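Ingvarsson Secondhand
@ingvarssonbooks
2018-09-13

OK, book sorting thread, because a few of you asked how I go through a box after it comes in the door. Get a coffee, I ramble.

So the Clinditz lot finally got here. 487 books in one go, which is a lot for my back. Mostly novels, some travel, some cookbooks, and a whole carton of stuff that I can only call "big things with hard covers."

First thing I do is get a stack on the table and look at the corners. Corners tell you how a book has lived! If they've gone soft and round, it's been in and out of bags. If they're sharp but the spine is faded, it sat on a sunny shelf for years and hardly got opened. 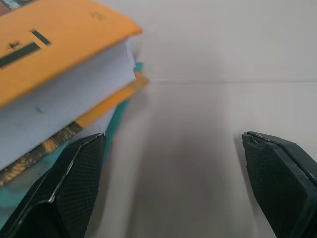 Soft corners don't bother me, by the way. I'll knock a bit off the price and that's it. What I really check is the page block. Run your thumb down the long edge, tilt the book toward the window, look for waves. Wavy pages mean damp, and damp books do not go on the shelf with their friends. They go in the garage until I make up my mind.

Smudges on the page edge are fine too. A clean white eraser gets most of them off if you hold the pages shut really tight and go in one direction. Please don't use the pink kind (I did this to a perfectly nice atlas back in March and I'm still sad).

Next job is pairing. I try to put a fat one with another fat one, otherwise the skinny paperbacks get squashed and come out shaped like a banana. Big flat book on the bottom, smaller on top, and never more than 4 high. I used to go higher. Then a pile went over at the Prudel fair and took my cash box with it.

I also clear the work table before each round, and I mean everything I can move goes to the back or onto the shelf. Covers pick up whatever you set them on. One sticky patch and you've got somebody's jam on a dust jacket forever. 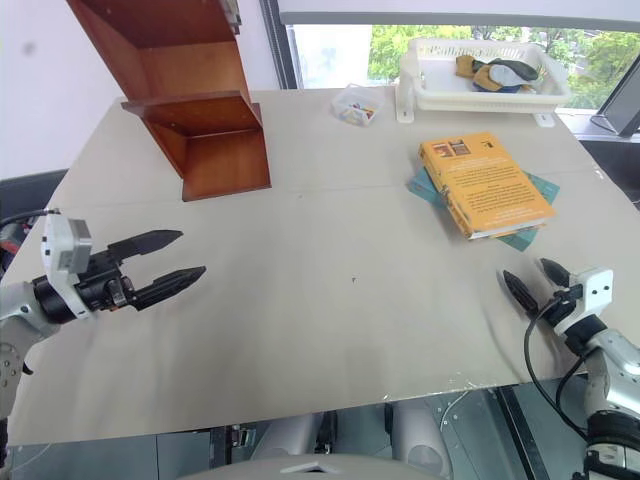 Bresasach Reads replied that a table is the wrong place for it anyway, and that they do all their sorting on a clean bedsheet on the floor, where nothing can fall off. Fair point! My knees vote no, but if you've got a big box and young knees, try the sheet. You can gather up all the dust in it afterward and shake it outside.

Back to it. Once the condition stuff is done I do languages and places. I can't read half of what comes in, so I go by the spine and whatever city name I can pick out. City books sell great here, even the older ones – people buy the place they went on their honeymoon and don't care that the restaurant list is ancient.

Then I flip each one over and look at the back. You'd be surprised how much is on there. Sometimes there's an old price sticker hiding in a corner, and those I warm up with a hair dryer on low and peel very slowly. If it fights me I leave it on.
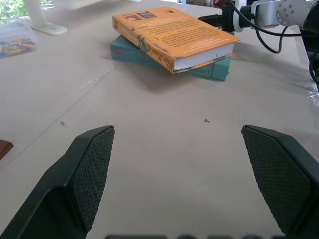 Art and travel books are the ones I'm slowest with, I admit it. I'm supposed to be pricing and then I'm on page 107 reading about a staircase. This is why the Clinditz lot is going to take me until the leaves come down.

Where I'm at right now: novels done, cookbooks done, the big hardcovers maybe halfway. There are already over 700 books in the front room, so I need to move some out before these go in. Hardcovers will be two for one all next week, travel included.

If you want first look at the city guides, drop the name of the place below and I'll set them aside for you. No cookbooks on hold please, those go out all at once and you have to fight for them fairly.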